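Call for Participants: Student Assembly Project, Fall Term

Kurora Robotics Club
Cuypers Building, lower level workshop

Posted 24/06/2025

The Kurora Robotics Club is taking applications for its fall assembly project. There are 15 places. The project is open to all enrolled students in any department, first-years included. You do not need to have been a club member before, and you do not need to own any equipment.

The project runs for one term. Participants work in teams on a single job: get a robot arm to pick up pegs, put them in the right holes, and fit them to a bracket, reliably and without a person stepping in. At the end of the term the teams run their programs against each other in the Kurex, our in-house contest.

What the project is

Last year's group spent most of its time on picking and placing foam cubes. Cubes are forgiving. If the gripper closes a little off center, the cube slides over and the pick still counts. The fall project moves to tight-fit parts, where a small error in position or angle means the peg jams on the rim of the hole or the part gets dropped.

Each team gets the same task set. It has round pegs and pegs with other cross-sections, a drilled block that holds them upright, and a bracket. The work cell has a floor and walls, so a dropped part stays inside and you don't spend the session looking under benches. Parts are printed or machined in the workshop, and teams are welcome to make spares. Teams may not change the hole sizes.

Scoring is the same for everyone. A run starts when the team lead presses the start key and ends when the program stops or time runs out. A peg that is fully seated scores. A peg that is leaning, or resting on the rim, does not. Touching anything inside the cell during a run ends it, and whatever has been scored up to then stands. The full rules are in the Kurex rulebook, which will be sent out with acceptance notices.
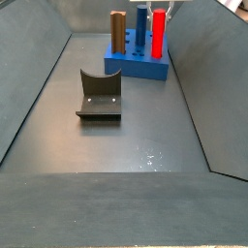 Photo: Kurora Robotics Club / Cuypers workshop

A team's first few weeks are mostly about grasping. The pegs do not all have the same shape, and a grip that works on a cylinder may not work on a part with flat sides and a groove. The gripper has two parallel fingers and that is what you will use all term. We looked at letting teams design their own fingers and decided against it for this round, mainly for scheduling reasons: the printer queue was already too long in the spring.

After grasping comes alignment. You will write code to find the hole, bring the peg over it, and lower it without pushing too hard. Some teams do this with vision, some with a slow search pattern and force readings, and most end up using both. All of these are allowed. Hard-coded positions are allowed too, but the block gets moved between runs at the contest, so they will not get you far.

Roles

We are filling the following roles. Please say in your application which one you want, and give a second choice.

Motion programming. You write and test the arm's moves. Some Python is required. If you have written a program with functions and a loop and you can explain what it does, that is enough.

Vision. You calibrate the camera and write the code that locates parts. Python again, plus a willingness to take a lot of test pictures under different lighting. A course in linear algebra helps.

Parts and fixtures. You model, print, measure and fix things. You should be comfortable with calipers or ready to learn in the first week. CAD experience is useful. Any package is fine, as long as you can export STEP files.

Testing and records. You run the trials, log the results and keep the team honest about its success rate. No programming is required. This role has been the hardest one to fill in past years and it makes a large difference to how a team does. If you are careful and like spreadsheets, please consider it.

We are also looking for 2 student session leads. Session leads open the workshop, check that the arm is homed and the stop button works, and help teams that are stuck. They do not compete. These are paid positions at the standard student assistant rate, 5 hours a week. You must have taken part in a previous club project or have worked with a robot arm in a course or lab. Session leads do the safety training in August, before term starts.

Time commitment

Teams meet for 2 sessions a week in the evening. Attendance at one of them is required and the other is strongly encouraged. The exact evenings are set after we have everyone's class schedule, so please attach yours. In the last two weeks before the contest the workshop stays open later, and most teams use the extra time.

If you know you will be away for part of the term, say so in the application. It will not count against you. What causes trouble is finding out halfway through that a team has lost its only programmer.

Course credit

Students in mechanical engineering and computer science can count the project as an elective. You will need to register separately with your department and hand in a short written report at the end. Riet Van Damme handles the paperwork and can tell you what your department accepts. Students in other programs should check with their adviser before applying if they need the credit. You can also take part without credit, and then there is no report.

What we provide

Arm time in the workshop, on a sign-up sheet
One complete task set per team
A laptop with the software already installed, for use in the workshop only
Cluseck, the club's simulator, which you can run on your own computer
Filament, fasteners and safety glasses

Cluseck runs on Windows and Linux. It can be made to run on a Mac, but we don't support it. The contact model for the pegs was rewritten this spring by Florin Cozma and is a good deal closer to the real thing than it used to be. It is still a simulator. Programs that seat every peg in Cluseck often miss on the real arm, so plan your arm time early.

Safety

Everyone completes the workshop safety session before using the arm. No exceptions, including for returning members. Closed shoes are required, long hair is tied back, and lanyards come off. Hands stay out of the cell whenever the arm is powered. If you need to reset a part, press the stop, wait for the light, and then reach in. People who ignore this will be asked to leave the project.

The workshop is reached by elevator from the main entrance and the benches are adjustable in height. If you need any other arrangement in order to take part, write to Pieter Verhoeven and he will sort it out with you ahead of the first meeting. You don't need to give details in the application form.

How to apply

Send one PDF to the club mailbox with the following:

Your name, program and year
The role you want and your second choice
Your fall class schedule
A paragraph or two on something you built, repaired, programmed or organized, and what went wrong with it
For session leads only, the name of someone who has supervised you in a lab or workshop

Keep it to two pages. We do not need a cover letter, a transcript or a photo. Group applications are not accepted, but you can name one person you would like to be on a team with and we will try to arrange it.

Applications are read by Milan Jacobs and Ragnvald Hovland. We look for a mix of experience on each team, so being a beginner is not a disadvantage. Session lead applicants will be asked in for a short conversation and a practical check at the arm. Nobody else is interviewed.

Applications for session lead close at the end of this month. All other applications are open until the end of August or until the places are filled. In past years the vision places have gone first. You will hear from us either way, and anyone we can't place will be put on a waiting list. A few people usually drop out in the first week when schedules change, so it is worth staying on the list.

Questions

Project and rules: Ragnvald Hovland
Session lead positions: Milan Jacobs
Course credit: Riet Van Damme
Access and scheduling: Pieter Verhoeven
Cluseck and software: Florin Cozma

All can be reached through the club mailbox. Put the name of the person in the subject line. The mailbox is checked less often over the summer, so allow a few days for a reply. You can also stop by the workshop during open hours, which are listed on the door.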